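Ticket 556: Small toys, one box, can't find anything in it
Opened by Prasanna Bhattacharjee, April 29, 2022
Area: bedroom storage / Status: closed

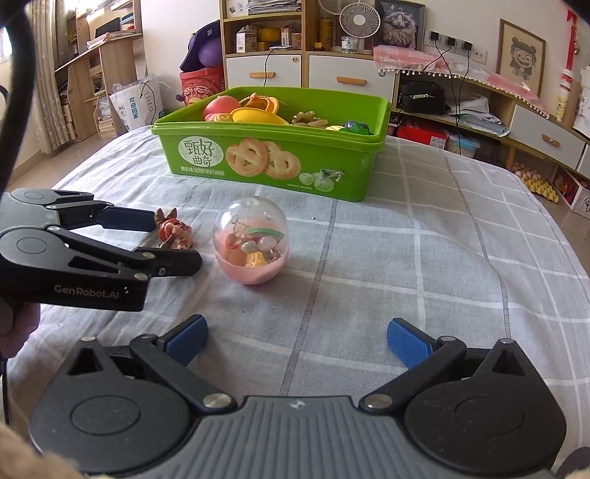
Widad Boutros: First thing I would check is whether the small stuff is at the bottom. In a deep box the little pieces always sink and the plates and fruit sit on top, so every search ends with the whole thing tipped out on the bed.

Prasanna Bhattacharjee: Yes, that is the problem. The box is the lime-green plastic cookie one (coconut milk flavor). It holds the play food and whatever else gets dropped in. The capsule ball with the pink bottom has tiny toys in it and it pops open if it goes in under anything heavy. The little fox gets lost every time. My daughter wants the fox at bedtime and we empty the box to get it. I would like to keep using this box if possible. It fits on the shelf and she knows it is hers.

Widad Boutros: What have you tried so far?

Prasanna Bhattacharjee:
1. Fox goes in last, on top. Worked for two nights. She plays with the food in the morning and the fox ends up underneath again.
2. Everything small in a zip bag inside the box. She can't open the zip, so she asks me, and then the bag stays open.
3. Second box next to the first. Both boxes became mixed boxes within a week.

Edgars Kütt: Had the same thing with play food and animals. Two boxes only worked for us when they were very different sizes. If the animals physically can't share space with the plates, they don't get mixed. Try something shallow for the animals, no deeper than your hand. A shoebox lid is fine for a test before you buy anything.

Prasanna Bhattacharjee: Tested with a shoebox lid on the bookcase. Fox, two rabbits, a duck. Three days, no searching. On the fourth day the lid got knocked off the shelf and the duck went under the bed, but that is a separate problem.

Widad Boutros: Move it lower. Do you have a drawer she can reach?

Prasanna Bhattacharjee: The bookcase has white drawers at the bottom. One was full of old cables and instruction booklets. I cleared it out. The lid slides around when the drawer opens, so I put a piece of rubber shelf liner under it. It stays put now.

Edgars Kütt: And the capsule?

Prasanna Bhattacharjee: Still open. The halves are only a push fit. I put a strip of painter's tape across the seam and it held until she found the end of the tape.

Priit Kuusk: A wide hair elastic around the middle works better than tape. Kids can take it off and put it back themselves. Keep the capsule with the animals and out of the food box, then nothing presses on it.

Prasanna Bhattacharjee: Done. Used a thick fabric one. She thinks it is a belt. I also looked up divided trays. The Lasimier one is 149 and too long for the drawer. Staying with the lid.

Widad Boutros: One more suggestion before you close. Sort the green box once, properly, on the bed with a plain sheet over the covers. Food in one pile, animals in another, broken bits in a third. Don't do it on carpet.

Prasanna Bhattacharjee: Sorted tonight. Food went back in the green box, plates first, standing up along the side, then the fruit. There was a pile of pieces that belong to nothing. I have put those in an envelope in the desk until August and if she has not asked for any of them by then they go.

Resolution: animals and capsule in shallow tray in bottom drawer, liner underneath. Play food only in the green box. Loose pieces held in envelope. Bedtime check for eight nights, fox found every time without emptying the box.

Closed by Prasanna Bhattacharjee. Reopen if the drawer fills up.

Related tickets
Puzzle pieces from three sets in one bag
Drawer liner curls at the front edge
Where to keep gift boxes worth saving
Stuffed animals: hammock or bin?
Crayons rolling behind the desk

Erinora Home Help Board | Contact the moderators | Back to top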